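**Folding long sleeves on a bed: notes from the October returns**

Readers sent 103 replies to the folding questionnaire. The largest group, 86 of them, fold on a bed and own no table wide enough for an adult sweatshirt. The method printed in the Sellar laundry sheet assumes a hard surface, so Han-gyeol Na has rewritten it for a mattress.

Pull the sheet taut first. A wrinkled sheet moves with the garment and shifts the fold line. Lay the top face down, hem toward you, and flatten the body before touching the sleeves. Most uneven folds start with a sleeve bunched at the shoulder.

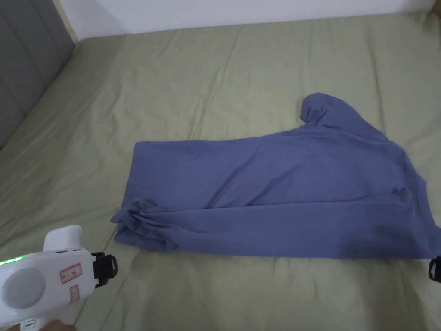
Fold each sleeve straight across the back at the shoulder seam, then down, parallel to the side. The cuff should stop short of the hem. Bring both sides in to a third of the width and fold from the hem up in two passes. Press out air with a flat hand between passes; a mattress gives, and trapped air opens the stack later.

If the fabric has twisted, lift it clear of the sheet at two points, let the weight straighten it, and lay it down again. Dragging it flat stretches knit fabric along the hem.

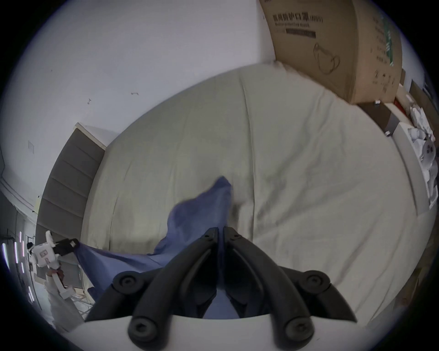

*Blue cloth lifted at two points over a fitted sheet.*

Finished width depends on the shelf. The Ridetti insert takes a narrower fold than the Jandow drawer, and the thirds should be adjusted before the first pass. Heavy fleece is better folded once from the hem and stored flat.

Corrections to the Oyelaran chart for children's sizes are held over to the next issue.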